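Vevodar Two-Slot Toaster, Black
Reviewed by Bradley Sowerby
Sunday, December 3, 2023

My last toaster, a Dinari, died in October with a bagel in it, and I replaced it with the Vevodar because it cost less than 50 dollars and I was hungry. I have now put 100 slices through it, which I would call thorough and my wife would call breakfast.

It's a plain black box with a metal top. The gloss looks terrific until you own a finger. I park it beside a black plate of similar vanity, and the two of them compete for smudges.

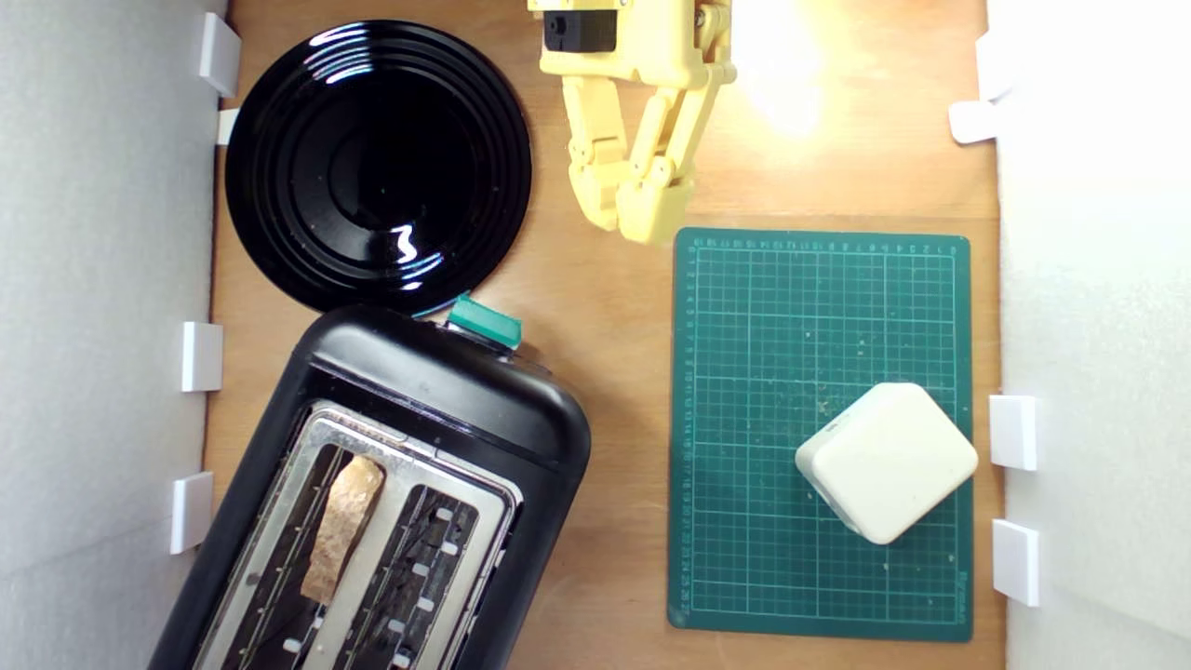

Counter space is modest in my house, so I was glad that it's happy to live lengthwise against a wall. The cord is 3 feet long, and that settles the question of which wall.

Seedy bread is what I mostly eat, and the slots take it without a fight. Medium on the dial gets you an even tan. One notch up gets you a conversation with the smoke alarm. Crumbs collect on the metal top and stay there until you wipe them off, so budget for a cloth.
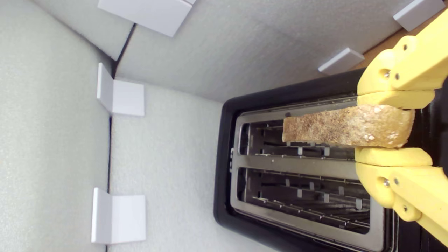 A speckled slice over the upper slot, with crumbs on the top plate.

Small pieces are the weak spot. The heel of a loaf drops in and sulks between the wires, and the lever doesn't lift far enough to bring it back. Unplug the thing and use wooden tongs. The Prativa I tried at my sister's had a high-lift lever and spoiled me.
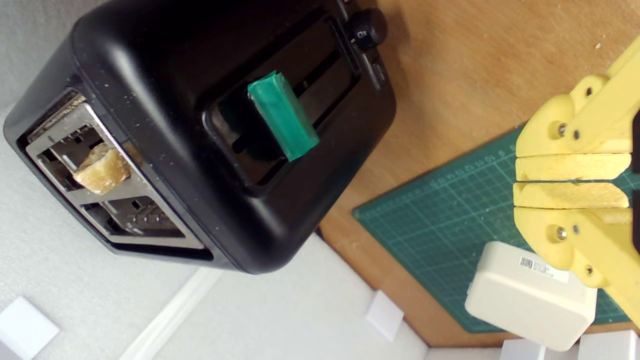
Kwok-wai Chuang: Mine does the same with crumpets. I went back to my old Bittencourt for anything short and kept the Vevodar for sandwich bread. Does yours run hotter on the second round?

It does. I drop the dial a notch and stand nearby. 8 out of 10.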